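House rules for taking computers apart

4/15/20

I've been promising this post since September, and a couple of you have been kind enough to keep asking, so I've put the kettle on and I'm going to get it all down at last. It's the one about our rules for the teardown bench at Landholm, where we have two arms pulling old office desktops to bits so the useful parts can go back into circulation. If you came for the sourdough, I'm sorry, that's next time!

When we started the project (we call it Cundus, for reasons that made sense over lunch) we had no rules of our own at all. We had the big robot safety standards on the shelf, and we'd read them, and they are very good on speeds and stops and who may stand where. What they can't tell you is how to treat a fifteen-dollar bit of blue plastic that has been clipped into a case for years and has gone a bit brittle. So we began writing things on a sheet of paper taped to the wall, and the sheet grew, and at one stage it had 16 items on it and people had stopped reading it. We're down to eight now. I'll tell you about the ones I care about most.

The first is that the job is finished on paper before it's started on the bench. Every model of tower gets its own card, with the order of removal, where the latches are and which way they slide, and which parts are keepers. It sounds fussy, and my colleagues over at Vurnance thought so too until they borrowed a few of our cards and asked if they could hang on to them.

The second is about grip. We use the lightest hold that will keep the part, and we go up from there in small steps, with a note on the card each time somebody raises it. Blue parts in these cases are generally the ones made to be handled, so that's where the fingers go first. We don't ever pull on a cable, and we don't use a cable as a guide to where something ought to come free. I've been guilty of that one myself with my own two hands, at home, with predictable results.

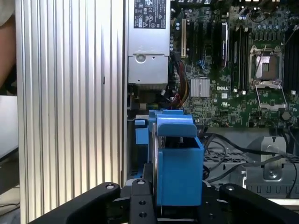
Fingers on the blue plastic, with the power supply wiring right beside it.

The third rule is hands. We all know the arm should be stopped and held before anyone reaches into its space, and we all also know how tempting it is to just nudge something with one finger. Our wording is plain: if a person is going into the case, the arm is in hold, and the person going in is the one who put it there. You don't take someone else's word for it. When you come out, you say so aloud, and you wait for an answer. It felt silly for the first week and then it became a bit like saying "behind!" in a kitchen, which I did for years before any of this, so perhaps I took to it more easily than the others.

The fourth is that every part has a place to go before it's lifted. I'm a bit of a bore on this. A memory module put down "just for a second" on a metal rail is a memory module you'll be apologising for later, so we print our own grey fixtures with slots in them. The Gamage fixture (named after the street where the printer lives, not after anyone clever) is our favourite so far. If a slot is taken, the arm waits. We lost 400 cycles' worth of good timing data in the changeover, and there was some grumbling, and I'd do it again tomorrow.
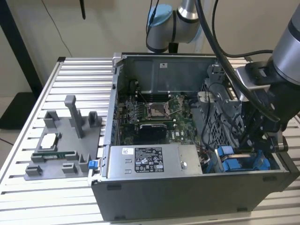 Tower on its side, printed fixture to the left of it, memory module in the front slot.

The fifth concerns the processor socket, and it's short. Once the socket is open, nothing travels over it that doesn't have to. Those pins are a misery to straighten, and plenty of otherwise healthy boards get written off because something was dropped on them. We route the long way around even when it costs us a few seconds per machine.

The remaining three are housekeeping: ground yourself, bag your screws by machine, and write down anything odd, even if you think it was your fault. Especially then. The odd-things book is up to 1,044 entries and it's the most useful document we own, far more so than anything I've written up properly. I dip into it with my tea most mornings.

I know there are shops that run on tighter rules than ours, and others that run on none, and I'd love to hear from both. If you've got a wall sheet of your own, please do send it along, coffee stains and all. I'm particularly after good wording for battery removal, as ours is still a muddle and I've rewritten it twice this month.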